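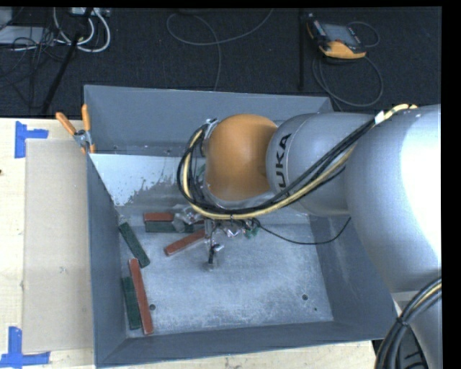 Page 7

Section 3: Setting up the Neritine trail boards in your park

Right, this is the bit I get the most letters about, so I've rewritten it since the last edition and I hope it's clearer. The Neritine trail is a walking game for small people (and their grown-ups) made up of snail-shaped boards that you fix along a path. Each board has a rubbing plate, a rhyme and an arrow to the next one. I've put these up in the rain, in the dark and once with a goose watching me, and most of what follows I learned at Bistthorpe, where we got the route wrong the first time and had to move everything.

Before you start

You'll need the box of boards, the bag of fixings, a spade or a post-hole digger, a long spirit level, a tape measure and the paper map. Please do walk the whole route before you dig a single hole! Take a child with you if you can borrow one. Their idea of a long way is very different from yours, and they'll stop at things you'd march straight past.

Caution: ask the council or landowner where the pipes and cables run. Get it in writing. I didn't at Bistthorpe and I was lucky.

Choosing your route

1. Pick a loop. There-and-back trails do work, but families meet each other coming the other way and the answers get shouted out.

2. Put board 1 where people already arrive. At Olvera we chose the gate by the duck pond, a lovely spot, but everybody comes in from the car park, so half of them started at board 4 and got very muddled.

3. Check each gap on foot. The full loop at Bistthorpe is 376 metres and that suits pushchairs nicely. If yours is much longer, have a bench somewhere near the middle.

4. Keep at least 5 metres between any board and a road, a pond edge or the swing of a swing. Measure this one properly, please.

5. Mark each spot with a peg and go home. Look again another day, at a busy time if you can. Estrella Solís taught me this, and she moved three pegs out of the path of a football game that I hadn't known existed.

Putting the posts in

6. Dig each hole to the line marked on the post. The line is painted white on the newer posts and scratched into the older ones (feel for it with your thumb).

7. Drop the post in with the flat face towards the path. Check it with the level on two sides.

8. Pack the hole with the soil you took out, a little at a time, and tread it down hard as you go. If your ground is sandy you'll want post mix instead. Follow the instructions on the bag and leave it alone overnight.

Note: don't be tempted to fix the boards while the mix is still setting. They're heavier than they look and they'll pull the post over.

Fixing the boards

9. Lay all the boards out in order on the grass. There are 7 in the standard set. The number is on the back, bottom left.

10. Hold the board against the post so the rubbing plate is at the height of a five-year-old's chest. Rodrigo Sarmiento swears by going lower, and if you've got lots of toddlers he may well be right. A wheelchair user should be able to reach it too, so leave firm, level ground in front.

11. Put in the top bolt first, finger tight, then the bottom one, then tighten both. Stop when the washer just starts to bite. Any further and you'll crack the paint, and then the damp gets in.

12. Push on the caps. They go on with a click and they're a pain to get off, so be sure you've got the arrows pointing the right way first.

Caution: run your hand all round each board when it's up. If you find a rough edge, use the sanding block in the fixings bag before you let anybody near it.

Trying it out

13. Walk the loop with crayons and paper and do every rubbing yourself. If a plate comes out faint, it's usually grit in the grooves and an old toothbrush sorts it.

14. Hang the paper map in its case at board 1. Holger Solberg draws these for us and will do a new one if your route changes, but do give him roughly 3 weeks.

Looking after it

Go round once a month, more often in the school holidays. You're looking for wobbly posts, missing caps and nettles. Wash the boards with warm soapy water and a soft cloth, never a pressure washer. I know it's quicker! It also strips the rhymes clean off, as we found at Trarna, and board 6 there had to be repainted from memory.

Every September, take the caps off, check the bolts for rust and put a dab of grease on each thread. Spare bolts and caps are listed in Section 5, along with the order form.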